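Recording two-handed carry examples without fooling yourself

Part two of our notes on demonstration data. Part one covered the arms and the control rig.
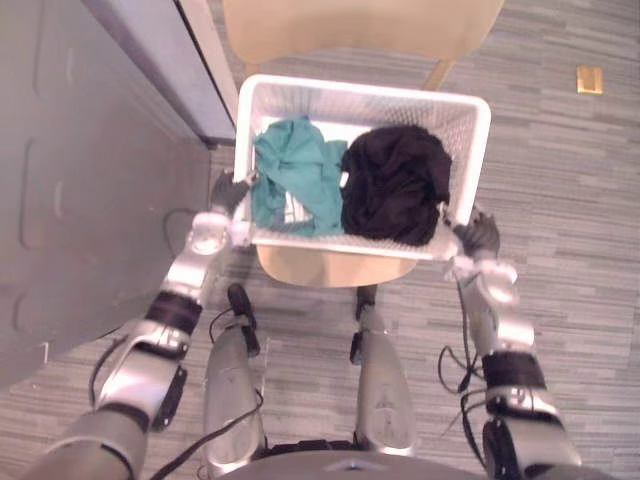
Both grippers on the rim, basket level over the chair seat, two bits of clothing inside.

There is a popular idea that you teach a robot to carry a laundry basket by doing it a few hundred times under remote control and letting the training run sort out the rest. We believed it for a while. Our first batch for the Brostari project had 137 recordings in it, and when we went back through them with a cold eye we kept 72. The rest weren't failures in the obvious sense. The basket usually got where it was going. They were just bad examples, and a learning system will copy a bad example as happily as a good one.

What follows is the routine we use now. It is slower than what most guides suggest. I have doubts about parts of it too, and I've said where.

Before you start

You need a robot you can drive by hand, a head camera, a light basket with a rim the fingers can get round, a few clothes and a chair. Any recording software will do if it saves the joint positions and the video against the same clock. We use Polex, mostly from habit. Check the clock yourself. Clap the grippers shut in front of the camera and see whether the video and the finger readings agree. If they're out by more than 3 frames, stop and fix it. No amount of extra data makes up for that.

Step 1. Write down what counts as one example

Do this before anyone touches the controls. Ours reads: "Starts with both hands open and clear of the basket. Ends with the basket on the seat, both hands open and clear again." Two sentences, pinned above the desk. Without them, operators stop recording when they feel finished, which for most people is the moment the basket touches down. Then you have a robot that never learns to let go.

Step 2. Choose the load

Put something in the basket. An empty one behaves too well. Two garments are plenty, ideally one light or bright and one dark, bunched up as they would be on washing day. Don't fold them. A folded pile looks the same to the camera every time.

Swap the load over between recordings: left to right, dark one under the other, a sleeve hanging over the edge. I'd like to tell you how many arrangements are enough, but I don't know, and I'm wary of anyone who gives a firm number.

Step 3. Grip the rim from opposite sides

Bring both hands in at the same height and close them together. New operators nearly always place one hand, admire it, then go looking for the other side. The basket tips, they correct, and the correction goes into the data. If you catch yourself doing this, throw the take away and begin again.

Watch the picture from the head camera while you do it, and cover up your view of the room if you can. The robot will only have what its own sensors give it. If you line up the far hand by leaning over and peeking, you're recording a skill it has no way of using. This was the biggest fault in our discarded recordings, and it doesn't show up in any of the numbers.

Step 4. Lift, move, pause, lower

Keep the rim level. Pause for 2 seconds over the seat before lowering. Some people dislike pauses in training data - they say the robot learns to dither - and they have a point if the pause turns up at random. Ours is always in the same spot and always the same length. I think it helps. I can't prove it.

Lower until the seat takes the weight, then open both hands and draw them back sideways. Lifting them straight up tends to catch the rim.

Step 5. Change the room, a bit

Move the chair and turn it. Leave the cupboard, the carpet and the door frame as they are for one session, then go somewhere else for the next. If every recording has the same grey carpet in it, expect trouble the first time the robot meets a wooden floor. The Lazăr set we tried borrowing from had this problem all the way through, with lovely smooth motions and a single room.

Step 6. Label on the same day

Three labels: keep, discard, unsure. Add a line on why. Don't let the operator label their own takes, as everyone is kind to their own work. Automatic scoring is sold as the answer here. We tried Jollell's for a month, and it passed takes where a hand slid along the rim for half the trip. Use it to sort the pile if you like, then look at the video.

Step 7. Hold some back

Set aside one whole session that never goes into training. A whole session, mind, with its own room and its own chair position. Picking odd recordings out of the same afternoon gives you a flattering score and very little else.

Common problems

Hands arrive at different times: slow the approach by half. If it still happens, check for lag on one arm before blaming the operator.

Basket rotates as it's lowered: one hand is gripping nearer a corner than its partner. Matching corners are fine, mismatched ones aren't.

Cables show up in the camera view: leave them if they will be there in real use. If you tidy them for recording and let them dangle later, the robot has two different pictures to cope with.

Training score is excellent, robot still misses the rim: go back to step 3 and watch twenty takes from start to finish at normal speed. It's dull work. Do it before you record any more.

Part three will cover putting the basket down on the floor, which we have not yet got working to my satisfaction.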